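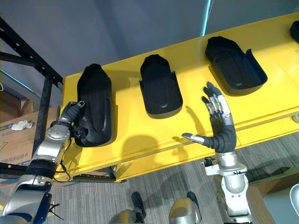 Handling rules for a two-armed robot at a parts shelf: which practices should be written down?

Posted by Nekell Site Operations

Our site at Bokanthorpe is preparing a written procedure for a two-armed robot that handles molded parts at a shelf. The work is simple in outline. One hand takes hold of a black mold on a yellow shelf while the other hand remains open in front of the neighboring molds, and it is this second hand that our draft does not address. The draft covers grip, approach speed, and the stop button. It says nothing regarding where an idle hand may wait, how cables on the arms are to be checked, or what distance staff must keep while the robot is working. The shelf is fixed and the parts differ in shape. We have a risk assessment from the installer, but it was prepared for a different layout. We would appreciate guidance on which of these matters belong in the procedure itself and which belong in operator training. The draft is due for internal review in October.

2 replies

Clorkton Safety Desk
Posted July 13, 2025

The risk assessment should be settled first. An assessment prepared for another layout does not carry over, and a procedure that relies on it will inherit its gaps. ISO 12100 sets out the general method for assessing machinery risk, and ISO 10218 deals with industrial robots and their integration. Your installer should be able to state in writing which parts of each were applied to the present layout.

With that done, we would place the following in the procedure:

Idle hand. Define a waiting position for each arm and give it a name in the program. A hand that is not holding a part should go to that position before the other hand begins a grip, unless both hands are needed. If the task requires the second hand to stay close to the shelf, state the least permitted clearance from the nearest part. At our own site the figure is 40 mm, which was set by test with our parts and should not be copied without the same test.

Cables. Any cable that hangs free near a wrist should be inspected at the start of each shift, with the arms at rest and power isolated. A loop that can pass below the front of a shelf can catch on it when the arm lifts. Record the inspection and the name of the person who made it.

Staff distance. Do not write a single figure from memory. The distance depends on the stopping time of your robot, its reach, and the type of protective device in use. ISO 13855 gives the method of calculation. Mark the result on the floor and repeat the stopping test after any change to speed or payload.

Dropped parts. The procedure must say that no one reaches in to recover a part until the robot is in a protective stop and the operator has confirmed it at the panel.

Training should cover the reasons for these rules and the recognition of abnormal movement. It should not be the only place where a rule appears.

One further point concerns parts of different shapes. Each shape should have its own approved grip, with a limit on force, and the program should refuse a part for which no grip has been approved. We keep 12 approved grips on file and review them whenever a mold is altered.

Lim Workshop Admin
Posted the same week

Agree with most of the above. We run a smaller cell and our whole procedure is 7 pages. Ours was longer before and the operators did not read it.

I would add that the shelf should be in the document too. Ours is glossy and parts used to slide when a finger touched them from the side. We put down a mat and the problem stopped. Also check whether your robot can stand clear of the shelf when power is lost. Some arms hold their position and some drop, and the manual should say which. If it does not, ask the maker before the robot is put into service.

I cannot speak to the ISO documents, as our installer handled that part.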